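I started at Rusano as a sorter and I have been there long enough to see the returns floor change twice. The first change was when we moved into the Abdel Rahman building, which has better heat and worse parking. The second is the one people keep asking me about at family dinners, so I am going to write it down once and send them the link.

We handle returned household goods. Stores send back mixed kitchen and cleaning stuff, mostly plastic, and somebody has to take it out of a bin one piece at a time, put it where it belongs, and send the bin back for more. For years that somebody was four of us on a line. You stood at a table, reached into the bin, looked at the thing, and dropped it in the right chute. On a good shift the line put through 4000 pieces. On a bad shift it was a lot less and everybody's shoulders hurt anyway.

In October we got the first robot station. The idea came from the Hikness site, where they already had one running. Ours takes the loose, simple items out of one bin and puts them in another. A person feeds it bins, clears it when it gets stuck, and handles what it can't. Vatetti supplied the software that decides what to grab and how, and they sent a trainer named Hajar Bouazza who stayed with us for the first stretch. She was patient with us. She also ate lunch in the break room with everybody, and that helped more than the slides did.

The first thing I learned is that the arm itself is rarely the trouble. It goes where it is told. The hard part is the bin. A cup standing up is easy. A cup on its side with a gripper finger coming down near the narrow end is a different job, and if there is a bowl or a brush close by, the order you take things in starts to matter. People do this without thinking. I had never once thought about how I pick up a cup until I had to watch a machine do it all day.

The second thing is cables. I had pictured a robot as one clean piece of metal, and then I stood next to one and there was this big yellow cable going over the wrist in a loop, with black ones tied alongside. You learn to look at them. Checking that nothing is rubbing or pulled tight is now part of my start-of-shift list, ahead of wiping down the screen and signing the sheet.
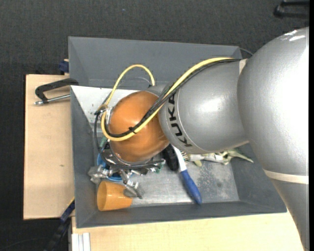 Did anyone lose their job when the station went in?

Nobody was let go, but the line went from four people to two, and the other two were moved. One went to receiving and likes it. The other went to packing, did not like it, and left before the winter was over. The company counts that as someone who quit. I would count it a little differently, and I said so at the floor meeting.

My own job changed the most. I am called a cell operator now, and the pay went up by 70 cents an hour. For that I do less lifting and more watching. I thought watching would be easier. My back agrees. My head does not, at least by the end of the day. On the old line you could talk to the person next to you and your hands kept going. At the station there are long quiet stretches and then three things go wrong in a row, and you have to be awake for all of them. I started bringing a thermos of tea and taking my breaks on time, and it got better.

The noise is different too. The line was loud, with plastic hitting chutes all day long. The station is quieter, but it has a fault tone that I now hear when I am in the shower.

Hok-lam Chou took over as our shift lead that winter and changed how we use the thing. The plan from upstairs was to send everything to the robot first and let people clean up whatever was left. He turned it around. Someone takes a quick look at each bin as it arrives, pulls out the awkward stuff, and only then does it go to the station. On paper that adds a step. In practice we went from 250 pieces an hour through the station to 300, and the number of times I have to stop it and reach in dropped enough that I noticed without looking at a report.

That quick look is a real job. It takes somebody who knows which items are trouble, and those are the same people who used to work the line. I think management was a bit surprised by this. When the next person retires, I don't know where a new one will learn it. You used to pick it up by standing at the table for a few months, and we don't have the table anymore.

There are things I would change. The screen faces the wall side, so you have to walk to read it. Faults should be written in plain words – right now you get a code and go look for the binder. And I would like two people trained on every shift. On Friday evenings it is just me, and if I am out sick the station sits there switched off while the old way of working comes back for a night.

I don't miss the lifting. I miss the talking some. My nephew wanted to know if he should apply here, and I told him to go ahead, but to ask who trains him and for how long before he signs anything. He should ask to spend an hour on the floor, too. They let my cousin do that at Hikness and she said it told her more than the interview had.

A second station is supposed to come to our building. Hok-lam has asked for it to go closer to receiving so the bins travel less, and I have asked for a stool and a screen that turns. So far they have approved the stool.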